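首页 > 研究 > 论文选读 > 人机交互与现场部署

4 Bredmont开放日:把双臂系统搬到观众面前

4.1 为什么要写这一节

前面几节讲的都是我们自己关起门来跑的实验,数字漂亮,条件也由着我们定。审稿意见里有一句话我一直记着,大意是“作者是否在有旁人的情况下运行过该系统”。当时还真没有!所以2024/5/16那天Bredmont办开放日,我们就报了名,把Fenska(就是第2节里那套双臂策略)拿出去给大家看了一整天。这一节写得比别处啰嗦一些,因为很多东西我没法塞进表格里,只能照着现场笔记慢慢讲。

先交代人手。我负责讲解,Sosina Ejigu守着急停和日志,Rory Pollock上午在旁边做观众访谈,下午跟Sosina换了班。登记本上最后有141位来访者,其中不少是带着孩子的家长,也有几位做产线的工程师,问的问题跟学术会议上很不一样(后面会讲)。

4.2 任务与布置

任务选的是“补货”:把散在台面上的小包装盒按颜色放上一个浅色木条架,蓝的一列,红的一列,黄的一列,每列3盒,前后排好。选它纯粹是因为好懂。我们在组里也试过插接件的任务,技术上更有说头,可是站在两米外的人根本看不清插进去没有。早餐麦片的盒子就不同了,小孩一眼就知道该放哪儿,放歪了还会替机器人着急。

台面用深色的蓝灰垫子,盒子在上面分得很清楚。每轮开始前由我们把盒子随手撒开,朝向不限,立着、躺着都行,后来干脆请观众来撒。这个改动是临时起意,事后看是当天最划算的一个决定:观众撒出来的摆法比我们的刁钻多了,有人专门把盒子挨得很近,有人把它推到一只臂够着很别扭的角落。我们自己撒了几个月,手上早有了习惯,撒出来的都是系统“喜欢”的样子,这一点我此前完全没有意识到。

策略的输入有固定视角,也有腕部视角。腕部视角对抓取的最后一小段特别要紧,固定视角看过去两个盒子可能叠在一起,到了手指跟前才分得开。图3就是腕部视角的画面,我们把它同步投到一块屏幕上,观众很爱看,有个小朋友说像是“坐在机器人的手腕上”。
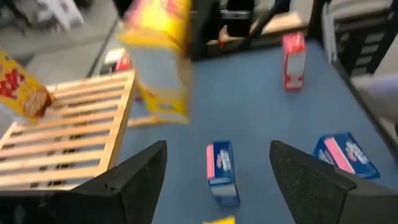

图3 腕部视角。张开的两指之间是一个深蓝色小盒,左后方有一个黄色包装盒悬在木条架旁,因运动而模糊。

顺着图3多说一句运动模糊。训练时我们没有刻意剔除模糊的帧,Rory当初是反对的,他觉得这些帧没有信息量。我的看法是,两只臂同时干活的时候,一只臂的视野里难免有另一只臂拎着东西晃过去,策略总得学会不为所动。我们为此吵过两回(很友好的那种),最后折中,保留模糊帧,但给抓取前的片段加了权重。开放日的日志支持哪一方呢?我得说样本太小,分不出来,留待后续工作。

4.3 现场流程

一轮演示分成撒盒、归架、讲解、复位。归架的顺序没有写死,策略自己挑,不过从笔记看它明显偏爱先收黄盒,再收红盒,蓝盒往往留到后面。有位工程师追着我问是不是写了规则,我给他翻了配置文件,确实没有。我猜跟示教数据有关:采数据的时候操作员习惯先放离手近的那一列,习惯就这么传下来了。第5节的消融里我们把示教顺序打乱重训过一版,偏好减弱了,没有完全消失。

当天总共完整跑了55轮。所谓“完整”,是指从撒盒到策略自己停下,中间没有人碰过急停,也没有人伸手扶过盒子。扶过的一律不算,哪怕只是轻轻拨了一下。Sosina对这条执行得非常严格,有一轮我忍不住把快要倒的盒子挡了一下,她当场就在本子上画了叉,观众都笑了。

等待时间是另一个要拿捏的东西。策略在两次动作之间允许停顿,我们在实验室里把上限设成1,000毫秒,谁也不觉得慢。到了现场,只要机器臂停住不动,人群里马上有人问“是不是坏了”。我的办法很土,就是趁停顿讲话,讲它此刻在看哪个盒子、打算用哪只手。讲着讲着我发现自己也在猜,而且猜得不太准……有几次我说“接下来左手去拿”,话音没落右手就动了。后来我学乖了,改口请观众来猜,气氛反倒热闹得多。

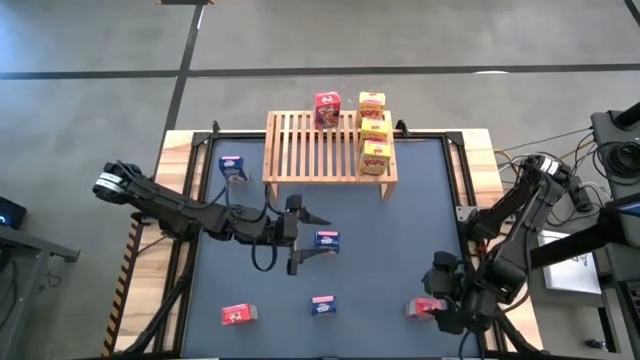 两只臂怎么分工,是访谈里被提到最多的话题。多数人一开始都默认左边的盒子归左臂、右边的归右臂,看了一会儿才觉得没那么简单。我们的策略里没有显式的分工模块,分工是从联合动作里长出来的,好处是灵活,坏处是难解释。一位在仓库做调度的来访者讲得很直白:她不介意机器慢,她介意的是不知道它下一步去哪儿,因为她的同事要在旁边走动。这句话我原样抄进了笔记。第6节讨论里关于“意图提示”的那一段,就是从这儿来的。

也有人关心盒子会不会被捏坏。我们用的是平行夹爪,夹持力设了上限,盒子本身又轻,换班时我们会检查盒角,有压痕的就换掉。换盒子这件事请各位复现的时候当心:新盒子的棱角更硬,表面也更滑,我们换过之后的头几轮,抓取位置明显要多调整一两下。原因没有细查,只把换盒的时刻记在了日志里,需要的读者可以自己去对。

4.4 递接

要说哪个动作最讨喜,肯定是递接。一只臂夹着盒子送到台面中间,另一只臂过来接住,两边都握着的那一小会儿,围观的人会不由自主安静下来。我讲解的时候通常也闭嘴,让大家好好看。

递接在技术上的麻烦,恰恰也在两边都握着的时候。两只夹爪对同一个盒子的位置估计不可能完全一致,差一点点,盒子就会受一个扭。硬质零件遇到这种情况,力会直接传回关节;纸盒则会自己变形,把误差吃掉。所以我要老实交代一句,递接在纸盒上看着从容,不等于换成金属件也能这么从容。Geum那边的合作者拿我们的权重试过较硬的塑料盒,反馈是接手时有能听见的磕碰声,我们正在改松手的时机。

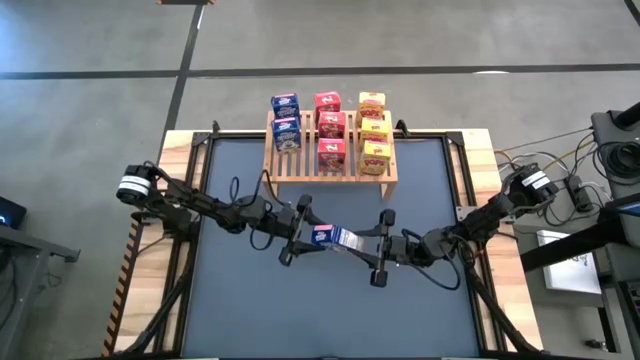

松手时机目前由策略直接输出,没有单独的力阈值。Sosina主张加一个,理由是出了问题好追查;我担心加了之后策略会变得畏手畏脚,每次都多握半拍。我们打算7月在Bevlow再做一次小型演示,两种版本交替着跑,也请观众来评哪一种看着更自然。“自然”当然不是个严谨的指标,可是既然要把机器放到人旁边,我还是想听听旁边的人怎么说。

4.5 访谈里的几条记录

Rory的访谈没有用问卷,就是站着聊,聊完当场记下几句。以下几条我觉得对做类似演示的同行有用,照录,只改了错别字。

“我以为有人在后面遥控。”说这话的人不止一位。后来我们索性把操作位空出来,让大家随便走过去看,疑问就少多了。

“它放歪了会自己再来一次吗?”会,但不总会。重试行为在示教数据里有,占比不高,策略有时重试,有时就那么过去了。这个问题我答得很含糊,挺惭愧的,回来之后才补做了第5节末尾的重试统计。

“那块屏幕能不能再大一点?”指的是腕部画面。下次换大的!

“为什么蓝盒放得慢?”提问的是个中学生,我当时答不上来。翻日志才看出,需要递接的盒子里蓝色占多数,而递接本来就比单臂放置耗时。她看了没多久就看出来了,我们看了几个月没留意。

4.6 局限

开放日的数据不能跟第3节的主结果放在一起比。撒盒的人不同,光线一整天都在变,讲解员(就是我)还总忍不住往台子跟前凑,影子时不时落到垫子上。我们没有控制这些因素,也没打算控制。另外,来访者是自愿停下来看的,对机器人本来就有兴趣,他们的宽容程度恐怕高于一般人,把访谈里的好话打个折再看比较稳妥。

日志和访谈笔记整理后随补充材料一并提供,其中观众撒盒的初始布局单独存成一个文件夹,想拿去做测试集的请自便,用之前读一下里面的说明,有几轮的布局是事后按录像补录的,精度差一些。

相关条目
- 双臂递接中的松手时机:一份实验笔记
- Fenska策略的示教顺序消融
- 腕部视角与固定视角的取舍
- Bredmont开放日讲解稿整理
- Bevlow演示筹备说明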